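**Project Paewai: teaching a gripper to handle clothes**
Charoen Siriwan, robotics club, progress report 10/20/23

We picked clothes because they are horrible for robots, and we love that! A box keeps its shape when you grab it. A jacket goes wherever it likes, and our folding program (we call it Stevo) has to cope with whatever it finds.

Stevo learns from demonstrations, so most of this term has gone on working the hand-held gripper ourselves. The target is 2,000 clips by February. We started with sleeves, as everything else in the fold depends on where they end up.

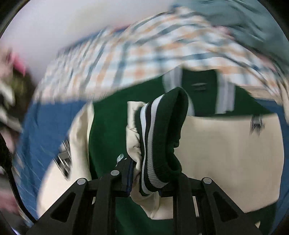
*Fig. 1. Gripper at the striped cuff, green and cream garment.*

Ribbed knit is lovely to grip. The smooth cream sleeve is much harder, and our first 100 clips had so many slips that we changed how we approach it, coming in close to the seam where there is more to hold.
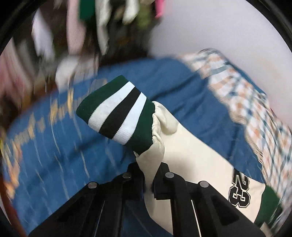

Labelling is the slow part of the job. Each clip gets a grasp point and a tag for the nearest landmark, and we argued for a whole lunch break over what counts as one. Stripes were an easy yes, and so was the big black 23, which lies sideways in Fig. 2 and gives Stevo a clue to which way the sleeve is turned. Plain cream areas still get "none".

Next up: version 3 of the labelling sheet, then trousers!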